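Checking Whether a Robot Arm Is Ready for Kitchen Chores

Carroll Workshop Guides — Guide 19

Household robots are often judged by a single good run. This guide sets out a short bench check that gives a fairer answer, using small kitchen items and one robot arm.

Step 1. Lay out the bench. Use a white tabletop with a toaster oven on the right and a green strainer on the left. Leave the arm enough room to reach across.
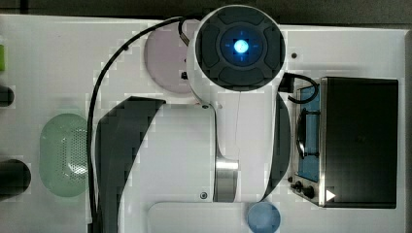

Step 2. Write down the chore in one sentence before the arm moves. "Put the bottle in the strainer" is suitable. "Tidy up" is too broad to score.

Step 3. Run the chore 31 times. Return every item to its starting place between runs, and do not help the arm once it has begun.

Step 4. Record each run as complete, partial or failed. A dropped item counts as failed, even if the arm picks it up again. 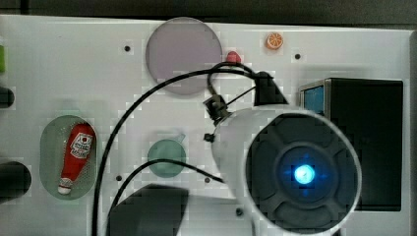
Step 5. Move one item a hand's width and repeat the full set. Many arms that do well in Step 3 lose ground at this stage — the second score is the one to report.

Step 6. Compare both scores with those of a person doing the same chore at an easy pace. Note the time taken as well as the result.

An arm that passes may be tried on a real counter under supervision. It should not yet be left alone with heat, glass or sharp tools. Score sheets are kept under Mudura file 231.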